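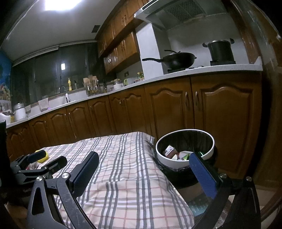 From: Obura
To: gripper-users list
Date: 24 Jun 2023
Subject: Re: Kudton hand-held kit, worth the money?

> We are pricing the Kudton hand-held gripper kit against building our own.
> The quote came to 3625 for the pair, with one set of spare fingers and a
> case. Before I put in the order I would like to hear from someone who has
> used it outside a lab. My questions:
>
> Does it hold up over a full day of recording?
> Are the blue pads better than the flat dark ones?
> How much room do you need around the table?
> Is the service plan worth adding?

We have had the kit since last July, so I can answer most of this. Our work is all in home kitchens. One person stands at the table and picks up and moves small light things, mostly plastic cups and rounded objects of one sort or another. We don't use it for heavy items and I can't tell you how it does with them.

Holding up. The frame has been fine. The screws at the base of the fingers are the weak point. They work loose over a long session and the finger starts to wobble before you notice it in your hand. You then find it in the recordings later, which is annoying. We now check them every 20 takes. A drop of thread locker fixed it on one unit. On the other we left them alone so we could keep swapping fingers, and that one still needs the checks. We have replaced 3 screws in total, all standard size, so you don't need to order them from Kudton.

Pads. We run mixed, with the textured blue pad on one finger and the flat dark pad on the other. With blue on both sides the grip was too strong on thin plastic cups and they tended to stick to the pad when the fingers opened. With dark on both sides, anything smooth and round slid out. The mix is a compromise but we have stayed with it. If you compare your results with someone else's, ask which pads they had on. The manual doesn't mention it and people forget to write it down.

The blue pads pick up lint from a tablecloth. Wipe them with a damp cloth and let them dry. Don't use alcohol on them. Ours went shiny after a week of that and had to be thrown out.

Room. More than you would think. The fingers open wide and the frame sticks out on both sides of your hand. At a small table you will bump chairs. We like to have one arm's length free on the side you are working from. A wastebasket or a box beside the table is no problem as long as you don't have to step over it. The wide lens takes in the whole kitchen, counters and stove and all, so settle what you want in view before you begin and then leave it. I spent most of one afternoon tidying a counter between takes and the recordings were no better for it.

Light. You didn't ask, but evening sessions are harder. A dark window acts like a mirror and you get the ceiling light in it. We lost a few takes to tracking errors and I suspect that was the cause, though I haven't tested it properly. Lowering the blind helped a little.

Service plan. We paid for one year and used it once, for a bent linkage. Kudton had it back to us in good shape but the turnaround was slow, and there was no loaner. Stoller will do the same repair for 109 without a plan. If you are near the Sillthorpe shop you can drop it off there and skip the shipping. I did not renew.

Building your own. We tried that first. The parts are cheap and the printing is easy. Getting two units to behave the same is what took the time, and ours never did. If you only need one, I would build it. For a pair I would buy the kit again at the price you were quoted, but ask them to swap the case for a second set of spare fingers. The case is too tight to close with the pads on.

I can send our checklist for setting up at a table if you want it. It's one page. Reply on the list, as others have asked for it too.

Obura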